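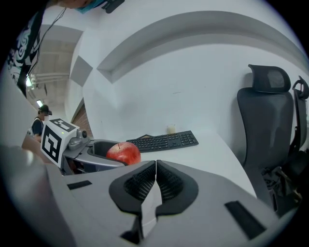

Eating at the desk, revisited

April 2022

I have kept a rough log of desk snacks for 30 working days, mainly to settle an argument with Hadi Nasrallah about keyboards. His position is that any food within reach of a keyboard ends up in it. Mine is that it depends on the food.

The apple does best. It produces no crumbs, needs no plate and can be put down on a white desk between bites if you turn the cut side upwards. Juice is the weak point. A small variety can be finished before it browns, and a large one usually can't, so I now buy the small ones from Krishnan in bags of 61p each when they are marked down.

Crackers were dropped after 2 days. Turning the keyboard over and tapping the back released more than I expected, mostly from under the numeric pad, where I rarely type and never clean. Toast is worse, and buttered toast leaves a film on the space bar that a dry cloth only moves about.

Drinks are a separate matter. A small glass goes at the back of the desk against the wall, beyond the keyboard, where an elbow won't reach it. Melati Majimbun prefers hers on the floor beside the chair, but I have a chair with castors and would run it over.

Cleaning takes a few minutes: unplug, invert, tap, soft brush along the rows, then a barely damp cloth over the key tops. The desk gets the same cloth afterwards. I do this on the last working day of the month.

Hadi has asked for satsumas to be included in May. I have bought a bag.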